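Home | Forums | New Posts | Members | Search

Juvilville Renters Board > Buildings & Repairs > Laundry room price jump at Drevine

felicja_j
so the washers went up again. Thursday morning there's a new sticker on every machine, no letter, no email, nothing. Anyone in the other buildings get a notice? I'm in the Szulc Street side

moss_and_rye
nope. found out with a full basket and not enough on my card

rholanda
Our lease packet says laundry is run by Bevex and prices "may be adjusted". So no notice needed the way I read it. Not saying I like it

felicja_j
may be adjusted by who though. Bevex or Drevine? if it's the landlord it should count as a fee and they owe us a letter

rholanda
Bevex sets it, Drevine gets a cut. Same as my last place.

tuckpoint
that is not how it works in every building. at mine the landlord picked the price and the laundry company just emptied the machines. Read the contract before you yell at the wrong office

moss_and_rye
who has the contract lol

tuckpoint
ask for it. worst they say is no

3rdfloor_dee
Can we talk about the dryers too. 4 of them and one has had a towel stuck behind the drum since December. I paid for two cycles last night and my jeans were still damp. price goes up and the thing doesn't even dry

rholanda
Clean the lint screen first, both sides. People leave it packed

3rdfloor_dee
I did clean it. I clean it every time, thanks

rholanda
ok ok. wasn't aimed at you

felicja_j
Back to the price. I wrote a draft letter, asking for the old rate until they give notice in writing, plus a repair date for the dryer. Need names on it. Unit numbers optional

tuckpoint
I'd drop the part about the old rate – they'll say no to that and then ignore the rest. Just ask for the dryer

moss_and_rye
disagree, ask for both. they can turn down one and feel generous about the other

felicja_j
keeping both. Also there's 760 in the tenant fund if we end up needing somebody to look at the lease language. Felicja Jabłońska on the sign up sheet, that's me, if you don't know me by this name

3rdfloor_dee
please don't spend the fund on laundry. it was 1,000 in the spring and I still don't know where the rest went

rholanda
Hall lights and the printing. I posted the reciepts, page 5 of the fund thread. – Reinaldo Holanda

3rdfloor_dee
ok found them. fine. still no on the lawyer

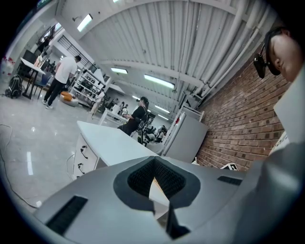

moss_and_rye
Where do I sign the letter if I work nights?

felicja_j
It's under my door, Szulc Street side, first floor by the mailboxes. Pen is taped to it. Sign any hour and slide it back under, I'll pick up whatever is there before I go to the office

tuckpoint
I'll sign but I'm writing "dryer only" next to my name

felicja_j
you can't do that on a group letter

tuckpoint
watch me

3rdfloor_dee
Signed. Did mine next to the laundromat flyer somebody left. Their wash is cheaper than ours now btw, if you don't mind the walk

rholanda
With two kids worth of clothes I mind the walk. Signing tonite

Last updated: Thursday, 9:40 pm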